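4.2 Changes at the sorting table

Before the robot came to the Haltmont site, two workers stood at the table for the whole shift and laid out the trays by hand. In June the task was given to a two-armed robot, and the workers moved to checking and to helping the machine when it stopped. We interviewed 31 employees from both shifts and read the stop log, which has 1,488 entries for the period of study.
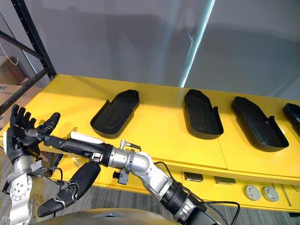
Figure 3. Work area at the yellow table, with black plastic trays and the two arms of the robot.

The trays do not always lie in the same direction (Figure 3), and the workers named this as the main cause of their new duties. They told us that the lifting is less, but the attention is more. One older worker said that she is now less tired in the back and more tired in the head. Several others missed the talk with a partner across the table.

The shift leader, Mattes Nolte, had expected that people would trust the robot after some weeks. In our interviews the trust was uneven. Workers who had been shown how to restart the arms by themselves spoke of it as a tool, while those who had to call a technician spoke mostly of waiting.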